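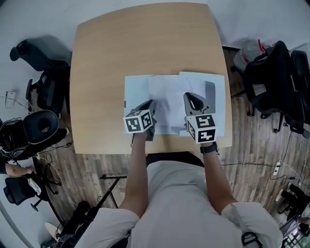 Plindlow Film Club – projection and playback log
Ticket: sound drifts out of sync on feature, second half
Opened by: Mircea Stanciu
Status: closed, see bottom

Reported
Screening of Mernent (the Chiriac one, black and white, the lighthouse keeper and his sister). First half fine. After the reel change point dialogue starts coming late. Small at first, by the funeral scene it's bad enough that people are turning round to look at the booth. Picture itself ok, no stutter, no dropped frames that I could see. Stopped and restarted, was in sync for a bit, then went again.

Kit
Cikus player, the older one, not the one in the small room. HDMI to projector, optical out to the amp. File is the distributor's restoration, came on a drive. Subtitles separate.

Tried so far
Restarted player. No change.
Swapped HDMI cable for the spare. No change.
Turned subtitles off. No change, and it's in Romanian so not a long term fix anyway.
Set audio delay on amp to zero. It was already at zero.
Played the trailer reel straight after. In sync all the way, but it's short so doesn't prove much.

Update, 14:30
Sat with the file on my own this afternoon. Started from the top and made notes. Fine at 31 minutes, fine at 45, fine right up to the fade after the boat comes in. Drift starts after that fade. Jumping about with the remote makes it hard to judge – every time you skip it resyncs and you've lost your place. You have to let it run.

Also worth saying a lot of this film is post-dubbed and the lips never match that well to begin with. The brother-in-law is clearly a different actor's voice. So don't judge it off him. Use the door slam when she leaves the kitchen, or the bell. The bell is best, you see the hammer hit.

Update, later
Same file on laptop, headphones. Bell is dead on. So file is good, no need to go back to the distributor. Had half written them a snotty email, deleted.

Ran it on the small room player through the big room amp. Bell dead on. So amp is good as well.

That leaves the old Cikus. Went through the menus properly. Found 2 things:
1. Frame rate matching was off. Output fixed at 60, film is 24.
2. "Smooth audio" was on. No idea who wants this or what it does, manual has one line on it and the line is no help.

Turned matching on, left smooth audio alone. Still drifts, maybe slower. Turned smooth audio off as well. Bell dead on, door slam dead on, ran it to the end credits and no drift that I could hear.

Turned smooth audio back on to be sure. Drift came back in the same place. So it's that one, mostly. Off again now and staying off.

Still don't know why it only starts after the fade. There's a long silent stretch there, wind and no dialgoue, and my guess is the player does something to its buffer when the sound drops that low. Only a guess. Would be intresting to try it on another quiet film.

To do
Check the settings survive a power cut. Player forgot its language last winter so I don't trust it.
Tape a note inside the booth door: matching ON, smooth audio OFF.
Get in 30 minutes early next time and run the bell.
Repeat screening of Mernent for those who walked out, July probably. It deserves a fair go, the last reel is the best thing in it and hardly anyone stayed for it.

Pulled the plug, waited, plugged back in. Both settings held. Language held too. Note is up.

Closing. Reopen if it happens again – put the film title and the time it starts going, please, not just "sound bad".

MS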